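How to Check Your Car's Coolant

Checking coolant is one of the easiest jobs you can do on your own car, and once you've done it you'll wonder why you ever paid for it! 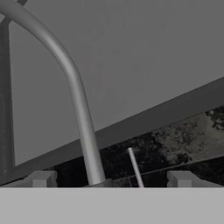
By Keisha Pruitt | June 11, 2003

Park on level ground and let the engine cool all the way down. Overnight is best. Never open a hot radiator cap.

Step 1. Find the overflow tank. It's a cloudy plastic bottle near the radiator, marked MIN and MAX. On my old wagon it hides behind the washer bottle (took me a whole December afternoon to find it).

Step 2. Read the level through the side. Anywhere between the two lines is great. Rock the car a little if you can't see it.
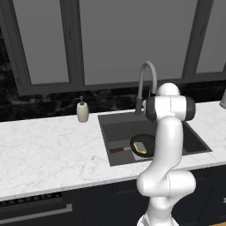 Step 3. Top it up. Mix coolant and distilled water half and half, unless the jug says premixed, and pour slowly up to MAX. Your owner's manual lists the right type, so please don't go by color.

Step 4. Put the cap back on tight, wipe up any drips (it's poison to pets) and look again after 2 or 3 drives. If the level keeps falling, you've got a leak to chase.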